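Relatório de progresso - projeto Plollow
Terça-feira, 3 de março

Cara Hilde Schouten,

Antes de mais, muito obrigada pela paciência! Fevereiro foi um mês agitado: em 200 ciclos com os legumes de brincar, a garra parou 42 vezes por perda de sinal, quase sempre com o braço já descido sobre o prato verde.

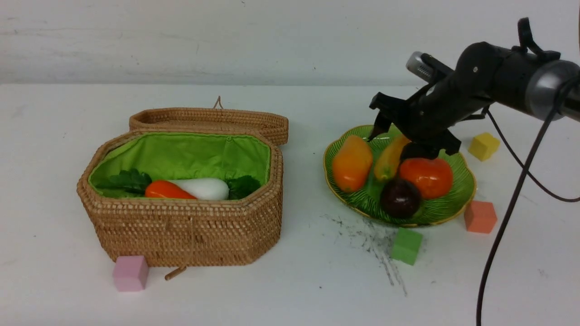
A falha pôs alguém em perigo? Ninguém se magoou, e a paragem de emergência respondeu em todas as ocorrências.

O Cheng-en Fu passou dias às voltas com isto (e muitos cafés) e encontrou um conector com folga, que cedia quando o punho rodava além dos 90 graus. Limitámos a rotação e pedimos à Gravus 2 conectores com trava - chegam ainda este mês, espero eu.
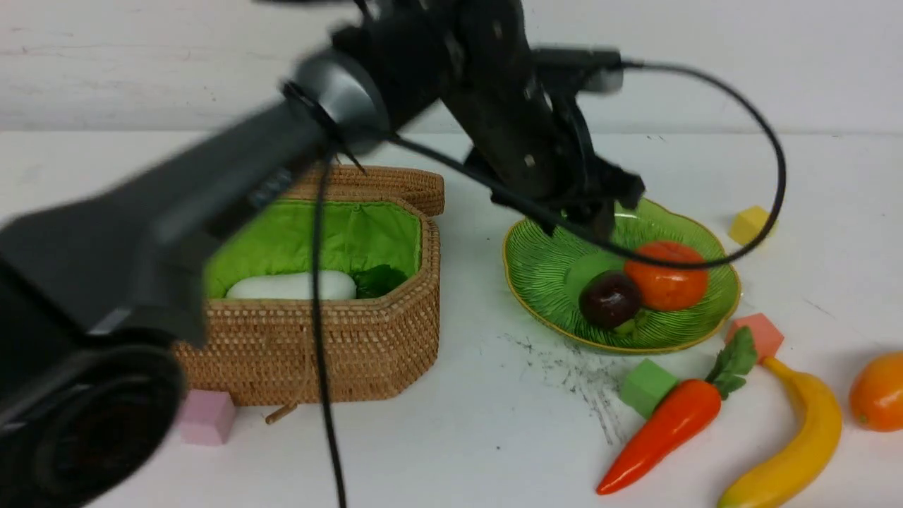
Até lá trabalhamos a velocidade reduzida, e a Zinash Asfaw revê os registos ao fim de cada sessão. O orçamento mantém-se, mas a entrega à Okdale desliza duas semanas, e gostava muito de falar consigo sobre essa data.

Um abraço de toda a equipa,
Chandrasekhar Namboodiri e colegas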